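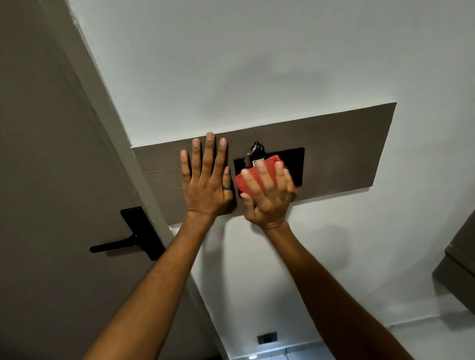
Figure 1. Two-handed work at a wall-mounted key-card holder.

Print this page | E-mail this article

4.2 Contact rules for cleaning near powered fixtures

The Bulum protocol treats any wall fixture that accepts a card or fob as a protected object. Three rules apply. The cloth is held in one hand only. The other hand may brace on the surrounding panel but not on the holder face. A fob found in the slot stays in the slot, and the task is logged as incomplete if it is displaced.

Human demonstrations were annotated against these rules before any policy was trained. Of 200 demonstrations, 119 were retained. Force on the holder face was not measured in the human data; on the robot it was capped in software, and the cap was checked at Drirnstead before each block of trials.

We use cookies to improve your experience. By continuing you accept our cookie policy.

Room labels on fobs are legible at working distance, as with "406" here, and Bulum requires that they be masked before release. 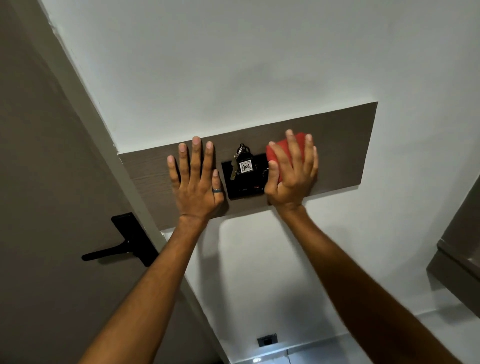
Filip objected during review that the bracing rule is too loose, and that a standard should state a minimum distance between the bracing hand and the fixture. We kept the rule as written. A fixed distance would exclude narrow panels, and the Wilham draft leaves the value to the site operator.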